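Robots on the bakery packing line, what happens to my crew?

Posted by Dreltbridge, May 24, 2021

Hi all! I run mornings at a mid-size bakery (nearly 600 baskets a shift, rolls and buns mostly) and the owners want robot arms doing the basket packing by December. My packers are nervous and so am I. Did anybody's people lose hours over this?

Bjarnason

We went through it last year. Hours stayed the same for us, but the work changed a lot. Two of my packers now look after the arms, clearing jams and wiping down fingers, and the rest moved over to shaping and ovens.
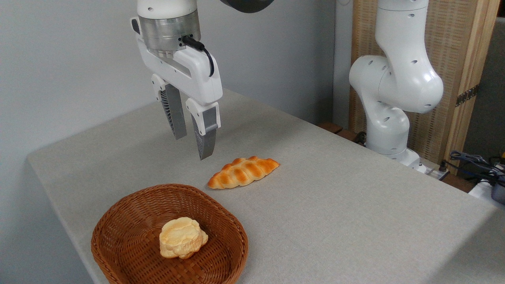 What surprised me was how quiet the room got! People used to chat across the packing table all morning, and now they're spread out. I'd ask for a shared break in writing, plus paid training time, before anything gets bolted down.

Rorkine

depends on your owners. ours cut 2 temps, kept everybody else

Grekimness

Ask what pace they're planning on. We were promised 300 an hour and the folks feeding the arms got worn out trying to keep up (my wrists still complain). Get a number everyone can live with.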